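Equipment Planning Gallery: Two-Arm Kitchen Cell

Jirier runs a prepared-meals kitchen and is planning to buy its first two-arm robot cell. This page collects our planning notes for the purchase, grouped by budget line, with the simulation work at the end. It is meant for the people who sign off on the request and for anyone at our other site who may be asked to do the same thing next year. Prices are in thousands of dollars and do not include sales tax.

Scope

The first cell covers plating only. Cooking stays with the line staff, and so does washing. We looked at adding portioning to the same request and dropped it, as it would have needed a scale, a second table and a longer safety review.

Total request

The full request is 115. It covers arms, hands, mounting, guarding, software, training and one year of service. It does not cover changes to the building. If the electrical panel has to be replaced, that will come in as a separate request from facilities.

Arms and hands

The largest single line. We asked for quotes on a pair of arms with multi-finger hands and on the same pair with simple two-jaw grippers. The Plineck quote came in 27 higher with the hands. We kept the hands in the plan because the menu changes every season, and each new shape would otherwise mean another set of custom jaws - we priced those too, and the savings were gone by the second menu.

Spares

One spare hand, one set of cables and a box of fingertip covers. Spares are ordered with the cell. The vendor's lead time for a hand is listed as 20 working days, and we do not want the cell standing idle that long over a broken finger.

Table and floor space

The cell needs its own table, fixed to the floor, with clear access from the back for cleaning. Rurkora will supply the stand and the guarding. Measure the aisle before ordering. Our first drawing put the guard door into the path of the tray carts and had to be redone.

Software and simulation

The simulation license is billed yearly and sits in the operating budget, not the capital request. Finance asked for it to be split out this way in April. We start using it before any hardware is ordered, so it needs to be approved first.

Simulated plating task

A rendered test layout with both hands at the table, a frying pan, and a red-rimmed plate holding a bell pepper and a brown, sausage-shaped item. Layouts like this are used to check reach and spacing ahead of the order.

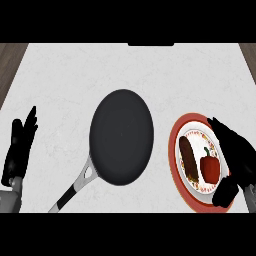
Should the simulation license be paid for before the arms are chosen?
Buy it first, on the shortest term the vendor offers. Most of the reach and table-size questions can be worked through with the arm models from each bidder, and the answers go straight into the purchase specification. Renew for a full year once the order is placed.

Training

Two days on site for 2 operators and one maintenance technician, delivered by Szczepańska. Travel is included in their price. Plan for a repeat session after the first menu change - it is listed as an option and can be declined.

Service

Year one is included. From year two the service contract moves to the maintenance budget, and the kitchen manager should see that figure before signing. Parts that touch food are treated as consumables and are left out of the contract.

Open items

Final guarding drawing from Rurkora. Written confirmation of the washdown rating for the hands. Delivery terms from Plineck, including who pays for unloading.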